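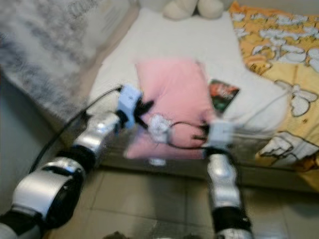
1/ Bedding post, as threatened. I've been redoing the small bedroom before Albane comes to stay in April and I'm going to write it down in order, mostly so I remember what I did.

2/ Started with a white sheet and the pink pillow. The pillow is older than the mattress. It's soft and it washes fine, so it stays.

3/ The white stuffed toy lives up at the head of the bed. It gets moved for laundry and then it goes back.

4/ Sheet is a plain white one. I had a patterned one on before and with the blanket it was too much to look at in the morning.
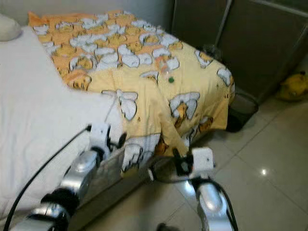

5/ Speaking of the blanket. Yellow, lazy egg characters all over it, big ones on the pale part and small ones packed together on the orange part. Dorian says it looks like a diner menu. He has slept under it and had no complaints.

6/ It hangs over the side almost to the floor. I used to tuck that in. Now I fold it back when I vacuum and let it drop again after.

7/ Wash notes: cold, low spin, line dry if you can. Mine takes nearly 4 hours on the rack by the window. The dryer made the last one pill.

8/ Paid 21 dollars for it at Brelden, on the clearance shelf by the registers. Ysaline went back for a second one and they were out.

9/ Still to do: a lamp, and a second pillowcase that isn't pink. If you have a lamp you don't want, message me. I can pick up after 5.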